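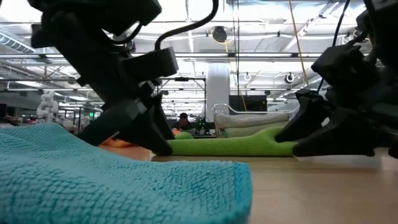 Home | Guides | Vivari Light Meter | Section 7 | Next

Section 7: Taking your first reading

Welcome back, and well done on getting the battery in (that little door is stiff, we know!). Now for the fun part, which is letting the meter help you choose an exposure.

1. Slide the switch on the side to ON and wait for the needle to settle.

2. Turn the outer dial until your film speed shows in the small window. The dial clicks at each stop, so go gently and listen for it.

3. Stand where your subject is standing, with the white dome facing the spot you'll be shooting from. For a landscape you can stay put, as long as the same light is falling on you.

4. Press the button once and let go. The reading holds for 75 seconds, plenty of time to walk back to your camera and fiddle with the lens.

5. Line up the two arrows and read off any pair of shutter speed and aperture you like. They all give the same exposure, so pick the one that suits the picture you have in mind.

Note: On a November afternoon the light drops faster than you'd think, so take a fresh reading every few frames.

Caution: Don't press on the dome or wipe it with lens cleaner. A soft dry cloth is all it needs.

If the needle won't move at all, go back to step 1 and check the battery again.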